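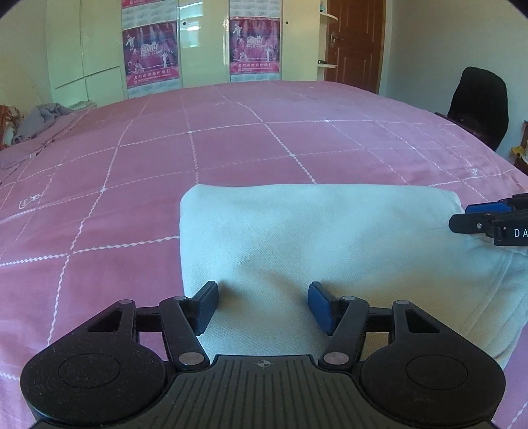

Filed under: Home, mostly grumbling

I have now read 23 articles on how to fold things, and I am less convinced than when I started. Each one promises that if I fold my linen the correct way I will sleep better, argue less and find the other pillowcase. I've been folding on the bed with the pink sheet for most of September and the only change I can report is that I notice the wardrobe doors more, glossy cream things that show every fingerprint.

It was Lucyna Wysocka who started me off. She lent me a book by a woman who stands her towels up on end like files in a drawer. Lucyna swears by it. I went round to hers in Pumside and her drawer did look lovely, but she opened it with great care and I didn't see her take anything out.

So I tried it. White cloths first, as they're the plainest things I own, or nearly white (one has gone a sort of pale mint, and I have given up trying to work out how). The book wants a rectangle. It wants you to bring the long edges to the middle, smooth it with the flat of your hand and then fold in thirds. This is fine if your cloth has four straight sides. Anything with a curved hem has other ideas. The top fold comes up soft and round, quite handsome really, and then the fabric down the hem side bunches and slides off wherever it likes. I have looked through the whole book for a curved hem and there isn't one.

The bed is the other problem. All the photographs in these books show folding done on a bare table. I don't have a bare table, I have a bed, and it usually has a blanket heaped on it that I intend to deal with next. The lavender one has been next for days. My sheet does at least have big squares marked out on it in white zigzag, and I thought I might use those as a guide for getting the edges straight. They bow as soon as the sheet shifts, so that was the end of that.

Maja, who is 12 and folds nothing, asked why a cloth that's going in a cupboard needs to be smooth. I gave her the book's answer, about respecting your belongings, and heard how it sounded.

I did price up the Skundell drawer dividers the book's fans all seem to own. You need 6 for an ordinary chest, and they only fit if your drawers are deep enough – mine aren't. I put the tape measure away and had a cup of tea.

For now I'm folding in half, in half again, and stopping. The pile leans a bit. I'll give the thirds one more go on the pillowcases before Lucyna wants her book back, and then the blanket, possibly.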